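Moving the Home Office Into the Spare Bedroom

I have worked from home for four years now, and for most of that time my office was one end of the dining table. In August I finally moved into the spare bedroom. A couple of people asked how it went, so this is a write-up of what I did, what it cost and what I would do differently.

The house is an older two-story in Erkdale. The spare bedroom is on the north side, upstairs, and had been used for guests perhaps twice a year. The rest of the time it held a bed, a broken exercise bike and boxes from the last move that still had tape on them. I went back and forth about giving up a guest room, but two visits a year did not seem like much of an argument for keeping it.

Clearing the room

This took longer than everything else put together. I did it in the evenings after work, one box at a time. Most of the paper went straight into recycling. I kept tax records, the house documents and one folder of letters. The exercise bike went to a man who fixes them, and he came with a truck and took the bed frame too.

The mattress was the hard part. The thrift store would not take it and neither would regular trash pickup. I ended up paying 50 dollars to have it hauled away. If you are planning to do this, check the rules where you live before you drag a mattress down a flight of stairs and leave it in the hall for two weeks, as I did.

Walls and floor

The walls were a yellow that looked fine in the afternoon and terrible on a video call. I painted them off-white. Two coats covered it except behind the door, where somebody had used a glossy paint years ago and the new coat slid around. I sanded that patch and did it a third time.

The carpet stayed. I priced out new flooring and it would have doubled the cost of the project. A plastic chair mat handles the area under the desk. It makes a clicking noise when I roll onto it, and I have stopped hearing it.

The desk

I looked at sit-stand desks for a long time and read far too many reviews. In the end I bought a plain fixed desk, used, for 85 dollars. It is solid and heavy, and it fits under the window with a few inches to spare on each side. I measured the desk and the window but not the stairwell, so the legs had to come off before it would go up. Two of the bolts were stripped. I replaced all of them while I had it apart.

Having the window in front of me took some getting used to. I had read that you should put the desk at a right angle to the window to cut down on glare, and I tried that first. North light turned out to be soft enough that glare was never a problem, and facing the wall made me feel like I was in detention. After a week I turned the desk around.

Color

I had no plan for color beyond the walls. The desk is dark brown, the carpet is tan, and for a while the room looked like the waiting area of a small law firm. What I settled on for everything else was gray fabric. It doesn't show dust much, it looks all right next to brown, and the weave keeps it from being too flat. I ordered a few swatches before choosing, and I would say do that, because gray on a screen can arrive blue or nearly green.
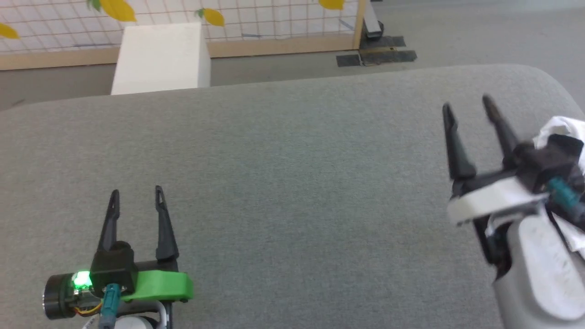
Sound

The dining room was loud, but it was loud in a way I was used to. The spare bedroom was quiet except for an echo, and people on calls told me I sounded like I was in a bathroom. Once there were books on the shelves and curtains up, most of that went away. I also bought a small rug for the part of the wall where foam panels would go in a studio. It hangs from a curtain rod and works about as well as I needed it to.

The other sound problem is the neighbor's heat pump, which starts up at 7 in the morning. I start at 8:30 and keep the window shut until then.

Internet

The router is downstairs at the opposite corner of the house. Wireless upstairs was good enough for email and bad for video. I ran a flat cable up along the stair trim and through the gap under the door. You can see it if you look. I painted it to match the trim, and the paint has since flaked off wherever the cable bends, so I should not have bothered. The connection has not dropped once since I plugged it in.

What I would change

I would put in more outlets before painting. There are two in the room, both on the wall away from the desk, and I have a power strip on a long cord running behind the bookcase. An electrician quoted a fair price for adding one under the window, but by then the walls were finished and I did not want to open them up again.

I would also have bought a better chair at the start. I brought the dining chair upstairs with me on the theory that I was used to it. My back disagreed by the end of the first month - I now have a proper office chair, and the dining chair has gone back to the table with the other three.

There is still no door stop, and the door bangs into the bookcase if you open it quickly. I have one in a drawer somewhere, and I'll put it in when I find the right drill bit.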